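Automation and Work, Unit 3: The Linen Room
Notes to go with the reading. Bring them to the seminar on Saturday.

Last unit dealt with machines that replaced a whole step, such as the tunnel washer. This unit is about a step that has stayed manual much longer. Washing, drying and ironing flat sheets were mechanized early on. Sorting and folding towels were left to people, mostly because cloth has no fixed shape and a machine has to find an edge before it can do anything useful.

Our case is Endine, a commercial laundry serving hotels and two small hospitals. The towel line had 3 folding tables when Folke Fjeld took over as floor manager. He brought in a system from Skalludex in January. On one of the lines the folding is now done by grippers, and the folders on that line spend much of their shift teaching: they hold the grippers by hand and fold towels with them, and the recordings are used to train the arms. 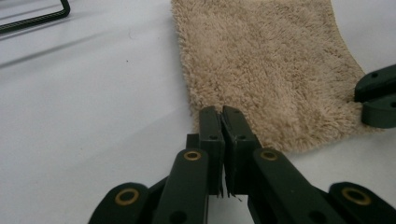

The pay question came up first. Endine paid folders by the piece, and a person folding through a gripper is much slower than a person folding by hand. Birger Isaksson, the shop steward, asked for an hourly rate during teaching shifts and got it. He did not get a payment for the recordings themselves. One batch came to 3452 folds, and the company's position is that these belong to the employer in the same way the folded towels do. We will come back to this in Unit 5.

The second change is in the kind of skill that counts. Asanka Kanagaratnam had been the fastest folder on the floor. In her interview she says that speed was no help with the grippers and that she had to work out what her fingers had been doing all those years – finding the corner by feel, mostly. Some of the newer staff picked up the tool sooner than she did, and the old order on the floor shifted.

Third, look at who deals with the failures. Towels the arms drop or fold badly go to a side table for refolding by hand. That job was not in the original plan and has no title. Fjeld counts it as downtime, while Isaksson counts it as work.

For the seminar, read the Kayode Briggs chapter on piece rates and mark the places where he would disagree with Fjeld. Write a page on whether the refolding table should be a job of its own, and who should be paid for it. Groups are the same as in Unit 2.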